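Keep the Odd Boxes

By Joelle Smadi

Most advice about small things at home starts with throwing them out. I think that is the wrong place to start. Blocks, string, a plastic bowl and a box with a little drawer take up very little space, and they get used for years if people can see them.

My neighbor Majdi Tarawneh bought a matching storage set from Drundeck last November. It came with 48 lidded bins. His kids stopped playing with half of what went into them. A closed lid is as good as the trash to a six-year-old.

Colored wood and a length of cord are enough for an afternoon. Green cubes with a dot on one side can be lined up, sorted or turned over.

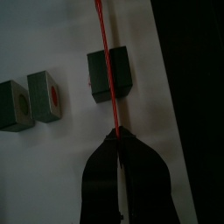

Open bowls, small drawers

I would keep loose pieces in whatever is already in the kitchen. A light blue bowl with tab handles works. So does a clear cup.

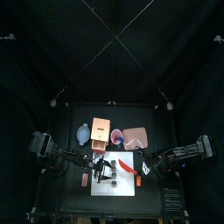 The drawer should be for the smallest pieces only, and it should stay shallow. Fill it to the top and it jams. Siham Aoun, my sister-in-law, disagrees and wants labels on everything. She has 7 labeled drawers and still calls me to ask where the string is.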